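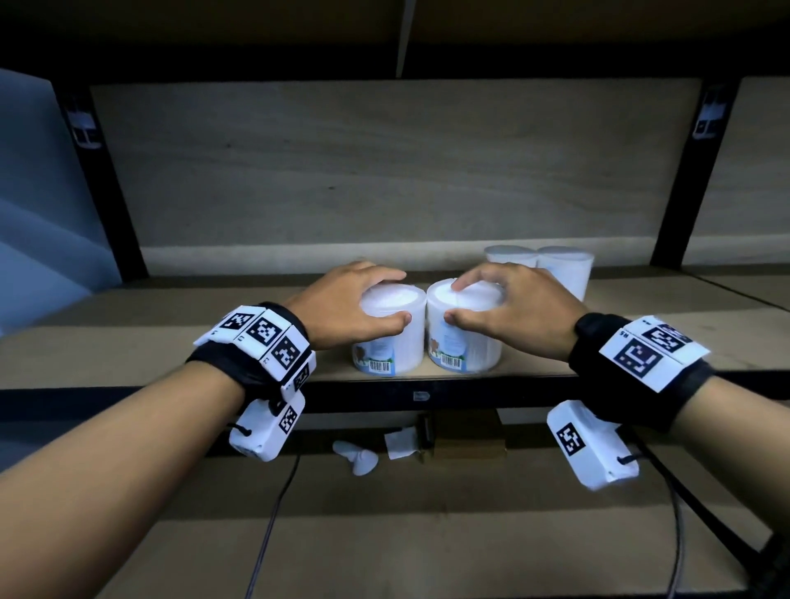 Figure 1. Two tubs of the same type handled near the front edge of a low shelf, with two more tubs behind them.

3.2 Arrangement of round containers on low shelves

The second group of tasks concerns round containers. In the preliminary study we noticed that boxes and round tubs are arranged in different ways, even when the person gets the same instruction. A box has flat sides, so it can be pushed against its neighbor and the row becomes straight almost by itself. A round tub touches its neighbor only along one line. It can also turn in its place, and then the label no longer looks to the front. For this reason we treat the two groups separately in the analysis.

The shelves in the Midham room were chosen because they are low. A person standing before them must reach forward and down, and the back row is seen mainly from above. The lid is then the part of the tub that is easiest to reach. In Figure 1 both hands hold the tubs from above, with the fingers on the lids and the thumbs around the front. We call this the lid grip. It leaves most of the label free, so the person can check the direction of the label during the placing.

We gave only three instructions to the participants. Containers of one size should stand together, labels should face the front edge, and no container should stand over the edge of the shelf. The order of work was free. We did not tell the participants if they should begin with the back row or with the front row, and we did not ask them to use both hands.

Each session was coded by two of the authors with the Skilla scheme, in which one placement begins when the hand first touches the container and ends when the hand leaves it. Small corrections after the first release were coded as separate events. In total the material contains 846 placements from 20 participants. Cases in which the coders did not agree were discussed until one common code was found – these were mostly short touches, where it was difficult to decide whether the person was correcting the position or only resting the hand.

3.3 Mixed sizes

The cotton bud containers come in two sizes, and this makes the task more difficult than it looks at first. If the large containers are placed in the front row, the small ones behind them must be reached over the top or from the side. Participants solved this in different ways. Some of them filled the back completely before they touched the front row. Others placed the large containers first and later had to bring the arm over them. 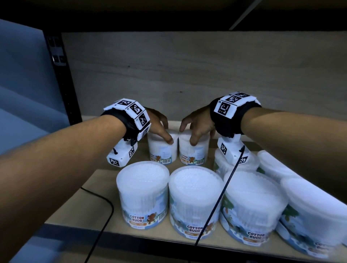

Figure 2. Both hands on the lids of two small cotton bud containers at the back of the shelf, which holds eight containers of different sizes.

The position in Figure 2 belongs to the type we code as "paired contact": one hand is on each of two neighboring containers at the same time. Paired contact was more frequent for the small size than for the large size. We suppose that a small container is moved more easily by accident when its neighbor is touched, and that the second hand serves to keep it in its place. The same explanation was proposed for kitchen jars in the Dustavov study, but there the jars were made of glass and the shelf was at the height of the eyes, so the comparison should be made with care.

The direction of the label was corrected less often in the back row than in the front row. This result agrees with the earlier observations from the Quezada store, where the rear products were often left turned to the side. The material does not allow us to say whether the participants did not see the turned labels or did not find them important. In the next series, planned for September, we will ask them directly after the task.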